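Re: [kolley-lane] hall rental money and the roof

On 6th January the Flakivby list wrote:
> Does anyone know where the hall fund stands? Last I heard it was
> 2,774 dollars but that was before the October supper. And are we
> still going with Riltudari for the roof, or is that off?

Quick answers, am between shifts.

Fund is 2,663 now. Went down, yes. Supper brought in less than the food cost, plus the deposit on the folding chairs. Chairs come back to us as a refund once Lau Rentals gets the last of them, so dont panic.

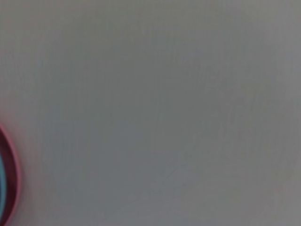
Roof. Riltudari is still on but they want 37 percent up front and we said no at the meeting. Waiting on a new quote. If they won't budge I'd go with the other outfit from over in Kolley, slower but they did the library porch and it hasn't leaked.

Also whoever has the key to the side door, please put it back on the hook. Second time now. The Flakivby quilters were stuck outside in the rain with all their bags.
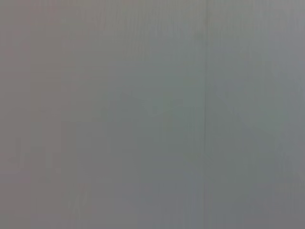
Rental rate goes to 100 a night starting next month, members and non-members the same. Older bookings keep the old price. Form is still the paper one in the entry, teh online one is broken, don't use it.

Anything I missed, write me off list. Won't be reading mail again til late.

- hall bookings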